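Catalog > Workshop Room > Storage and Walls

Search products, part no. Go All categories

Plelitz open shelving and wall finish for small workrooms

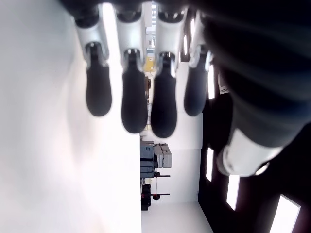

Caroline Shirima wrote to us that she painted her workroom white two years ago and regretted it in the first winter, until she changed to a paint that can be wiped. Her question was if the Plelitz set includes such a paint or only the shelves. It includes both, and we thank her, the old text on this page did not say it clearly.

The Plelitz set is made for a room where one or two machines stand on the floor or on a bench and the small things must have a place close to them. We sell it as one order, but every part can be bought alone. Please read the full page before you order, the wall preparation takes more time than the shelves.

What is in the set

Narrow shelf, 432 mm long, three pieces, with brackets and screws
Wide shelf, two pieces, same bracket
Usoder wall paint, matte white, one can for the first coat and one for the second
Yellow bin, small, with lid
Paper template for the drill holes
Printed instructions, four languages

Order number for the full set is 3154. The narrow shelf alone is number 193.

The shelves

The shelves are steel, powder coated, pale gray. The front edge is folded down and the back edge is folded up, so a screwdriver or a small box does not fall behind. One narrow shelf carries 20 kg if the wall is brick or concrete. On plasterboard please use the long anchors, which are not in the box (see Kaijage anchors, same category), and do not put more than 8 kg.

We advise to keep the narrow shelves for things you take in the hand every day. The wide ones are better placed lower. Many customers mount all five at one height because it looks nice, and then they write to us that the boxes are standing on the floor again. Leave also a space between the shelf and the machine, enough that a person can open the housing and reach inside with both arms. For most bench machines 60 cm is sufficient.

The paint

Usoder matte white is made for rooms with grease and fine dust. It can be washed with warm water and a soft cloth after 14 days. Before this time it feels dry but marks very easily. It covers old light colors in two coats. Over dark green or brown, which was common in older workshops, you will need a primer.

Ksawery Kalinowski from our store painted the demonstration room with it in June. He used a short roller and had no stripes, also near the ceiling. With a wide brush the result was less even – we do not recommend it for big walls.

The bin

The bin is for used cloths and small waste. It is yellow so it is found quickly and is not mixed with the parts boxes. The lid closes by its own weight. If you use oil or solvent, please take the metal bin from Zavum instead, the plastic one is not permitted for this use.

Mounting

1. Wash the wall and let it dry one night.
2. Paint both coats. Wait two days before drilling.
3. Fix the template with tape. Check with a level, the floor in old buildings is often not straight.
4. Drill, put the anchors, mount the brackets by hand first and tighten at the end.
5. Lay the shelves on the brackets and push until you hear the click.

Two persons need one afternoon for the shelves.

Delivery and return

We send the set in two cartons. The paint travels separately and can not be sent in frost. Shelves can be returned in 30 days if they were not mounted. Opened paint we can not take back. If a shelf arrives bent, please keep the carton and write to Rehema Massawe at the service desk with your order number – she will send the new piece before you return the old one.

Price list valid from August 30, 2003.

Filed under: shelving, wall paint, bins, workroom, Plelitz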